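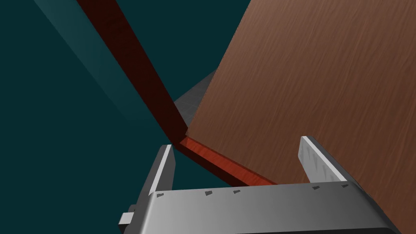 ## Unit 5: Wood in the house, how it moves and how we finish it

Course 201, Furniture and Interior Care. Notes by Thắng Phan, corrected by Kaiwen Tian.

### 5.1 Moisture

Wood takes water from the air and gives it back. When it takes water it swells, mostly across the grain. Along the grain the change is very small, and for our work we can forget it. This is why a wide solid door can stick in the rainy months and close well in the winter.

In the Wakari workshop we keep boards for 11 days before cutting. Please write the moisture reading on the end of each board with pencil. Last January two groups forgot this and had to measure everything again.

### 5.2 Grain and color

A dark finish hides small differences between boards, but it shows dust and scratches more. Always stain a test piece first, from the same board, and look at it in daylight. The grain direction should be decided before the stain. On doors we usually let it run from top to bottom.
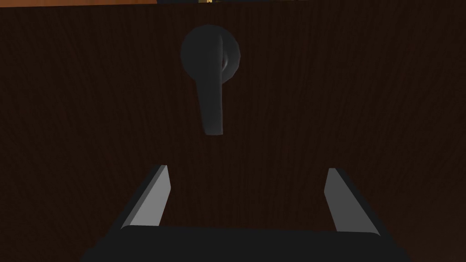
*Fig. 5.1. Dark brown wood with vertical grain, black lever handle.*

### 5.3 Fitting the hardware

1. Finish the panel completely and let it dry.
2. Mark the center of the hole on masking tape.
3. Drill from the front side, with a waste block behind.
4. Tighten the screws by hand.

Metal parts should not be cleaned with the oil we use for wood. It leaves a sticky film.

### Homework

Read Gajdoš, chapter 6, only the part about oil finishes. Bring one stained test piece to the next class, with your name on the back side.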